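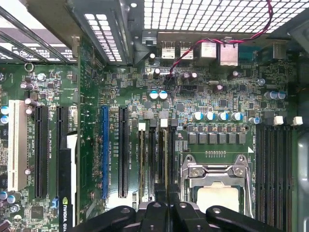

*Over the board, wrist camera view*

### Is the Clolenik gripper kit worth it for PC teardown?

**bench_nine**

I do refurb and parts recovery on office workstations, and I'm looking at the Clolenik two-finger kit from Protumari. The picture is from the wrist camera with the gripper over one of our boards. Dual-use bench, so the arm has to be able to go back to other jobs.

What I want it to do, in order of how much time it would save us:

- pull memory sticks
- unplug small headers and fan leads
- lift out graphics cards once the bracket screw is out

The quote was $1,832 for the gripper, camera mount and software. With the extra finger sets and the longer support plan it comes to $2,741. We already own the arm, an Esden, and the adapter plate is included in both prices.

My worry is space. On boards like this one the memory slots run right alongside the CPU socket, and the fingers look wide next to them. There's also a twisted red and black wire running down across the port row to a header, which is the kind of thing I can see getting snagged. Has anyone used this kit inside a case, or only on bare boards on a mat?

---

**slotcover**

We've had the Clolenik since February, on a different arm. Short version: good on cards, fair on headers, poor on memory with the stock fingers.

The stock fingers are too thick to go between two filled DIMM slots. If you only populate every other slot it works. The narrow set fixes most of this and is the one extra I would pay for. Ask if they'll sell it without the rest of the bundle. They did for us, but I had to email twice.

Other things to know before you order:

1. It won't work the latches and lift in one move. You teach the latch push as its own step, and each board layout needs its own taught points.
2. On PCIe cards you have to release the retainer first. Ours pulled against a closed one and bent the card bracket. Set the force limit low and raise it slowly.
3. The camera sits close to the work. Capacitors and metal port housings throw glare under overhead lights. We moved our lamp to the side and the missed picks dropped a lot.
4. Loose wires are a real problem. We tie them back by hand before the arm goes in. It takes less time than clearing a stop.

Teaching a new layout takes me 9 minutes now. It was closer to an hour at the start. If you see the same 3 models all week the kit pays off. If every case is different I would stay with hand work.

Support was slow but the answers were correct.

---

**tmk_repairs**

just get the Rawashdeh one, its cheaper and the fingers are thinner. havent tried it inside a case though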